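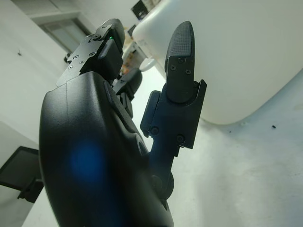

Refurbished ground floor opens at Ondieki Building, Bratonville

Search this site Enter keyword Go

1 June 2025

The ground floor of the Ondieki Building in Bratonville has reopened following a programme of works to replace its floor, renew its built-in furniture and improve access from the main entrance. The space had been closed since October, when flooring laid during the original construction was found to be lifting in several places.

The works cover the entrance hall, the long corridor leading to the rear stairs and the nine rooms that open from it. A total of 2,584 square metres of floor has been relaid in a pale grey-white finish, chosen after samples were tried in the corridor for a period of weeks. Building staff had asked for a light colour that would make the inner rooms brighter, several of which have no outside window.

The contract was awarded to Bondico, which carried out the removal of the old surface, the levelling of the concrete beneath it and the laying of the new floor. Furniture was supplied and fitted by Kodlow under a separate agreement.

White benches and low cabinets now stand in the entrance hall and in each of the nine rooms. All have rounded corners, including at floor level. The previous furniture had square edges, and its lower corners were frequently chipped by trolleys and cleaning equipment. Users of the building had also reported catching their ankles on it when the corridor was busy. The new pieces are plain in finish and have no handles on the outer face.

The cabinets provide storage for items that had previously been kept on open shelving in the corridor. The shelving has been taken away and will not be replaced. Departments that still have belongings in the temporary store on the first floor are asked to collect them by the end of the month. Any item left after that date will be moved to the basement, where it can be claimed on production of a staff or visitor card.

Responses to a survey of building users, carried out before the designs were agreed, placed seating and storage ahead of all other requests. The survey received 700 replies. A further request, for a water fountain near the rear stairs, has been passed to the next phase of works.

Users are reminded that the new floor requires different care from the old one. Light surfaces show grit and small marks more readily, and the cleaning schedule has been changed to include a midday sweep of the entrance hall and corridor. Rubber feet must be fitted to any chair or stand brought into the rooms. A supply of 100 sets is held at the reception desk and may be taken without charge. Adhesive tape should not be applied to the floor or to the furniture without written permission from the building office.

Room bookings for the ground floor have resumed through the usual system. Bookings made for first-floor rooms during the closure remain valid and do not need to be transferred. The side door facing the car park will stay locked until its new threshold has been fitted, and deliveries should continue to be made at the main entrance.

Comments on the refurbished rooms may be left at reception or sent to the building office in writing.

Recent items
Changes to parking at the Ondieki Building
Rear stairs: lighting to be replaced
Bratonville site map updated
Temporary store: collection times
Lost property arrangements

Contact us | Accessibility | Copyright Ondieki Building Office | Back to top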